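Wokbridge Early Years Center
Playroom and Equipment Safety Checklist, with Inspector's Comments
Inspection carried out in March by Felista Lukumay. Accompanied by Brian Gachanja, site manager.

Ratings: S = satisfactory. A = action needed, room may stay in use. X = take out of use.

1. ENTRANCE AND EXITS

1.1 Main door closes and latches without help: S
1.2 Finger guards on hinge side of all child-height doors: A
Comment: Guard on the Rutari Room door has come away from the lower fixing. Refix with screws of the original length. Tape is not accepted.
1.3 Fire exit clear to full width: S
1.4 Exit sign lit: S

2. FLOORS AND SURFACES

2.1 Floor covering free of lifted edges: A
Comment: Joint strip by the sink has lifted over a length of 48 mm. Trip hazard for adults carrying trays as well as for children.
2.2 Mats lie flat, non-slip backing intact: S
2.3 Table corners rounded, no splinters: S

3. ELECTRICAL AND HEATING

3.1 Outlets in child areas are tamper-resistant: S
3.2 No cords across walkways: S
3.3 Radiator covers fixed at top and bottom: A
Comment: One bottom bracket loose in the Masanja Room. Carried over from the last inspection.
3.4 Portable heaters: none permitted. None found.

4. ROLE-PLAY FURNITURE

4.1 Units over 600 mm high fixed to wall or otherwise stable: S
Comment: Stability is checked by hand at the top edge, front and both sides. Repeat after any move to another room.
4.2 Doors swing freely, handles tight, hinge screws flush: S
Comment: Check with the door fully open. Run a finger along the inside wall of the cabinet, where screw heads can work out over time.

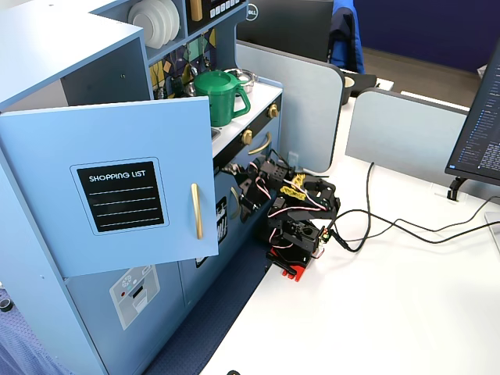

Item 4.2. Play kitchen, upper door open, shopping list panel and handle.

4.3 Gap at hinge side does not trap fingers at any door angle: S
Comment: Test closed, half open and fully open. A gap that is safe in one position may not be safe in another.
4.4 Handles on play refrigerators do not catch clothing or drawstrings: S

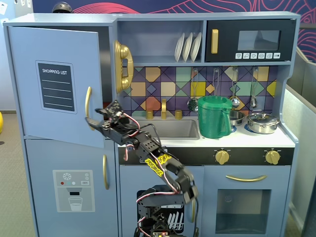

Item 4.4. Refrigerator door and vertical handle.

4.5 Decals and printed panels fully bonded, no loose corners: S
Comment: Loose film is a choking hazard in the under-threes group. Any corner that can be lifted with a fingernail is to be removed or replaced the same day. Seams in the panels are wiped out at the weekly clean.

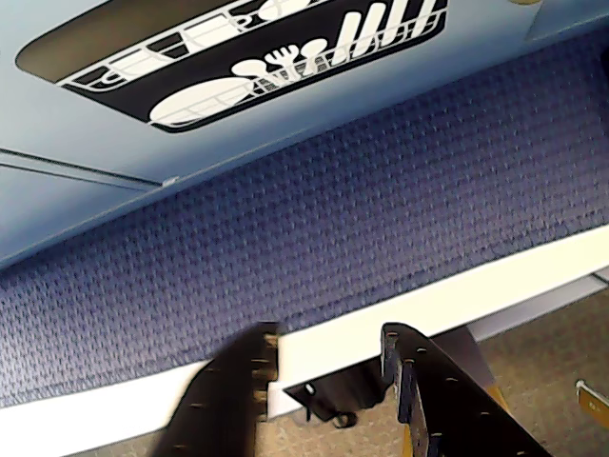 Item 4.5. Dish rack decal on light blue panel.

4.6 Small accessories pass the small parts cylinder test: A
Comment: Two play food pieces from the Modness set failed - both withdrawn at 10:40. Remainder of set passed.

5. STORAGE AND CLEANING SUPPLIES

5.1 Cleaning products locked away: S
5.2 Product labels legible: A
Comment: One spray bottle with no label. Emptied and discarded during the visit.
5.3 Shelving loads within posted limit: S

6. FIRST AID

6.1 Kit complete and in date: A
Comment: Sterile eye pads out of date. Lilian Langat to reorder.
6.2 Accident book available and current: S

ACTIONS

1.2, 2.1 and 3.3 - Faraji Mrema, before the next opening day.
4.6 - Brian Gachanja to check the duplicate set in the store room.
6.1 - Lilian Langat.

No items rated X. Copy to Wekesa Kinyua for the premises file.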